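Droltwood Tabletop Sweep

Backdrops for small product photography

Ornetti

If you shoot small things – jewelry, buttons, model parts, spare keys for an online shop – you already know how much a background can do for you. The Tabletop Sweep is a curved backdrop made for exactly that kind of work, and we love using it ourselves. It clips to the back of any table, rolls down in a gentle curve, and gives you a smooth sheet with no corner behind your subject.

The sheet is matte on both sides, so you can put a lamp fairly close without getting a bright patch in the middle of your shot. It wipes down with a damp cloth and rolls up into its own tube when you're done. Fingerprints come off easily (try that with glossy acrylic!).
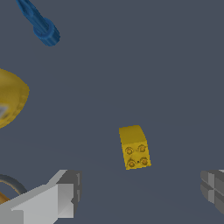 Briria, November

The new batch is on the shelves, and the big change is in the clips. The old ones were fine on thin tabletops but slipped on thick ones. Njål Wallin redrew them over the summer with a wider jaw and a softer pad, and they now hold on everything in our workshop, including the old oak bench that used to beat us every time.

What comes in the tube:
1 backdrop sheet, 155 cm long
2 table clips
1 carry strap

Setting up takes a couple of minutes. Fix the clips to the far edge of the table, slide the sheet in, and let it fall forward until the curve looks even. Leave at least 15 cm between your subject and the start of the curve. Any closer and shadows begin to climb up the back, which can be lovely with a side light but is a pain when you want a clean cutout.

The sheet works nicely with the Tsai lamp arm, which grips the same table edge and reaches right over the top. One lamp and a piece of white card will get you a long way – start there before buying a second lamp.

Store the sheet rolled, never folded. If it has been in the tube for a long time, hang it up overnight and the curl will relax by morning.

Colors: white, pale gray, slate, sand
Fits tabletops up to 2 inches thick
Spare clips sold in pairs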